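Flunska forum > Arms and grippers > Head view drifting after restart

pluveo_pete
Anyone else had the head drift on their kitchen cell? Ours at Andside comes back from a restart looking too far right, up to 17 mm out by the time it's over the table. I've redone the neck zero 2 times since Friday and it creeps back.

chisholm_bench
Check the neck clamp screw before you touch the zero again! Ours had worked loose after 200 hours and I wasted a whole afternoon on software.

gantrygoose
Disagree, sorry. A loose clamp gives you wobble, and he's got a steady offset. I'd warm it up for 57 minutes, then zero it.

chisholm_bench
Ours was steady as a rock and it was still the clamp. Takes a minute to look, surely?

pluveo_pete
Right, will get the hex keys out (if I can find them). For what it's worth, home view at the moment:
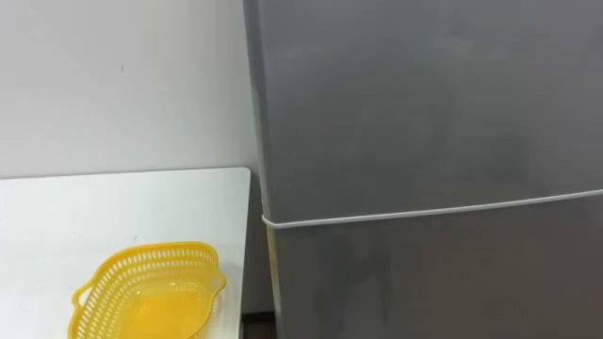 Home view, basket right down at the bottom, fridge hogging the right

gantrygoose
Hmm, I'd want more table than that. Is the basket meant to be in the middle?

pluveo_pete
Middle-ish, yes, and all of it in view. The fridge should only be a strip.

chisholm_bench
So it's high as well as right. Clamp! Mark the collar with a paint pen before you nip it up.

gantrygoose
Fine, clamp first, but do warm it up before you zero.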